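Drinthorpe Community Newsletter, March 2024

Winter clothing drive: please fold before you bring

The collection for the winter clothing drive is open again at the Drinthorpe hall. Last year we received 800 pieces, and we were very happy with this number, but many bags came in knots and it took us 21 evenings to sort everything. This year we ask each household for a little help at home. If the clothes arrive folded, we can put them directly on the shelves, and families can choose in July without digging in boxes.

Knitwear is the most difficult for many people, so I write here how we do it. Do not hang a sweater on a hanger for storage. The shoulders become long and they do not come back. Lay it on a bed or a sofa with a blanket under it. A soft surface is fine, you only need enough space for both sleeves. Pull each sleeve straight from the shoulder to the cuff and smooth the small folds with your hand. Then bring the sleeves over the body, one after the other, and fold the bottom up to the neck. For a thin knit, fold it one time more.

A grey knit like this one, on a red plush blanket, shows lint of another colour very quickly. Go over it with a lint brush before you fold, also along the seams and inside the cuffs.
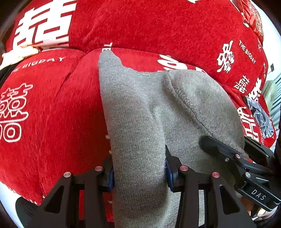 Blankets and bedding

We accept plush blankets, wool blankets and quilts in every size and colour. Last year we gave out 59 blankets, and there were still families waiting when the shelf was empty. Please wash them and dry them completely. A thick blanket can feel dry on the outside and be damp in the middle, so leave it one more day on the line. Roll it and tie it with a ribbon or a piece of string. We do not need the original bag.

We cannot take pillows, electric blankets or anything with a strong smell of mothballs.

Where to bring

Use the side door on Gidey Street, where the green bins are standing. The Flornard laundry also keeps a bin beside its counter. Write the size on a paper and pin it to the top of the bundle. Children's sizes are needed most, and also men's sweaters in large.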